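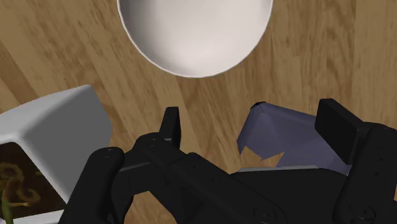 One of our early users at Plimthorpe asked whether the Zekitz hand package has to be run in the simulator before it goes on a real arm. Yes, it does. Complete this section first, then go on to mounting.

## 4. First pick-and-place in the simulator

The practice tabletop loads with a white bowl, a square planter and a purple low-polygon object. You will place the purple object in the bowl.

1. Start Weldu and open the Zekitz project folder.
2. Choose **Hand > Load profile** and pick the profile that matches the label on your hand.
3. Set the control rate to 20 Hz.
4. Click **Home**. Wait until the status line reads READY.
5. Switch to the wrist view. The fingers should show at the bottom of the view.
6. Move the hand over the purple object and lower it slowly.
7. Click **Close**. The fingers stop when they reach the grip limit, which is set to 165 at the factory.
8. Raise the hand until the object is clear of the tabletop.
9. Move forward to the bowl and click **Open**.
10. Click **Save run**.

> **Note:** The planter stands on the left, close to the outer finger. Raise the hand before you move it sideways. Contact with the planter ends the run and returns you to step 4.

### Changing the grip limit

If the object slips, open **Hand > Limits** and raise the value in small steps. The highest value the simulator accepts is 325. Click **Apply** after each change, then repeat steps 4 to 9.

> **Caution:** Limits are copied to the real hand when you connect it. Click **Reset limits** before you plug in the Trutorar cable. A high limit can crush soft items and pinch fingers.

### If the run will not save

- Error 81 means the hand was not homed. Click **Home** and run the task again.
- A gray **Save run** button means the object is still held. Click **Open** and wait for the status line to change.
- If the profile list is empty, close Weldu, reinstall the hand package and start from step 1.

Saved runs are listed under **Runs**, newest first. Keep at least one good run. The mounting procedure in Section 5 asks for it.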